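Gripper comparison, second round

Dec 22, 2020

The second round of the comparison has been completed at the Wusstead workshop. Tariq Cheema prepared the arm and controller; I kept the records. The Vörös fingers and the Clidamen fingers were each given 21 attempts at the same set of household items, with the closing speed held at 200 throughout.
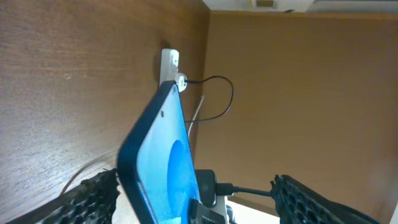

A smartphone in its case, held between the textured black fingers.

The Clidamen pair completed 17 attempts and the Vörös pair all 21. Most of the difference arose with flat items, the telephone among them — the Clidamen pads are smoother and require a firmer grip than I was prepared to apply to glass.

Tainá Mendonça has asked that the wrist camera be compared next. That work will begin in January with the Grudis controller.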